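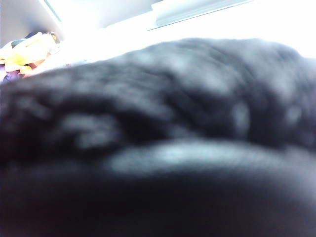
## 3.2 Thick napped fabrics

**Figure 2.** Dark textile with a thick, fleece-like surface, seen very close. The pale band marks the edge of a rounded fold.

The household set from the Bendham homes holds 156 textile items, and 11 of them were sorted as dark with a raised nap. We treat these apart from the flat weaves in Section 3.1 because they do not keep a sharp crease. A bunched napped fabric tends to form broad humps and soft ridges, as in Figure 2, and its outline blurs where the fibers meet a bright background.

This matters for the fold labels. Under the Kakton scheme, a fold is marked along its crease line. On dark fleece the crease is often lost in shadow, and the lit edge of the fold is easier to find. We therefore marked the lit edge for this group and kept the crease line for all others - the two sets of labels should not be pooled.

Two raters labeled each item separately. Most of their disagreements concerned small lumps in rumpled areas, which one rater tended to mark as folds and the other left out. Lumps with no clear edge were dropped from the final labels. Fiber content was taken from the care tag where there was one and left blank otherwise.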